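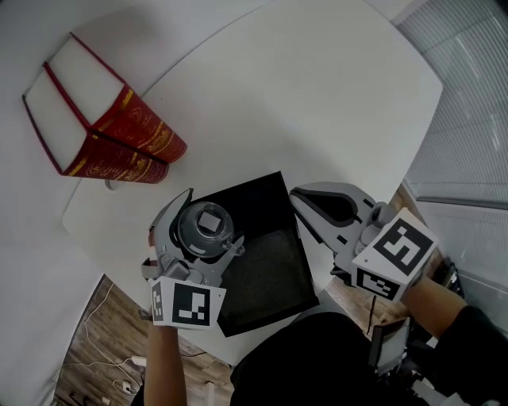

What do you need for a desk corner you'll want to sit down at? A tray, something to drink from, a couple of good-looking books and one bright thing to rest your eyes on.

I've been putting together little desk setups for this gallery since last July, and the red ones are my favorites by a mile. There's something about red and gold against plain white that makes me want to clear off every surface I own! This set is number 37, and I kept the list short on purpose: red hardcovers, a black tray with a raised edge, clear glass, white tabletop. I tried a green plant in the mix for a while (sorry, plant) and took it back out.

The tray does a lot of the work. Black on white can look harsh, but once there's glass sitting on it the whole thing softens up. I go for a tray with a low rim, so I can lift a cup straight off without bumping the edge.

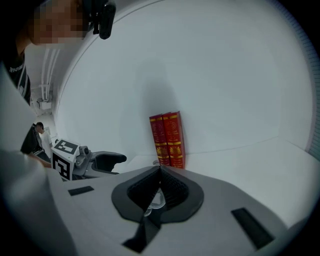 *Red spines, gold bands, white wall.*

I love old-style bindings like these. You don't need a shelf full of them – two standing together are plenty for a small desk, and I like it when one leans a bit. If yours keep sliding, a strip of shelf liner from Okdale cut to the width of the spines holds them nicely. I bought a roll for the kitchen drawers and I'm still finding places to stick it.

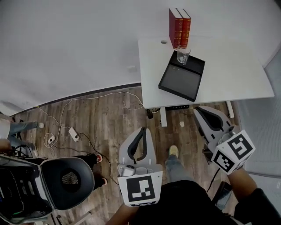 Words and arranging by the Liltix Desk Gallery, June 24, 2025

Books at the back, tray in front at an angle, glass mug in the corner of the tray. I went back and forth on the angle! Square to the desk edge looks tidy, sure, but a turned tray feels like somebody is about to reach for it. The power strip under the desktop is my other favorite part. Mounting one there is a ten-minute job, and then the top is all yours.

A clear mug is great with this palette, too. Tea turns amber in it, and the red behind it glows a little in the late afternoon. Bassi makes a heavier one that I use at home, and it's lovely with iced coffee.
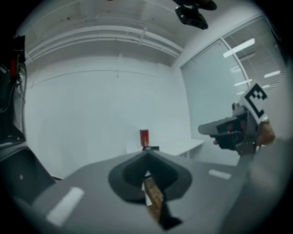 Rorulville reader Desk_and_Dust wrote in to say that a single red can does more for a white table than any vase, and that a row of them starts to look like a store shelf. I'm with you on that! One is a nice pop of color, and when you get tired of it you can swap in something else red – a pencil cup, a tin of mints, a small radio.

Next set is blue and cream. I already have the bowl.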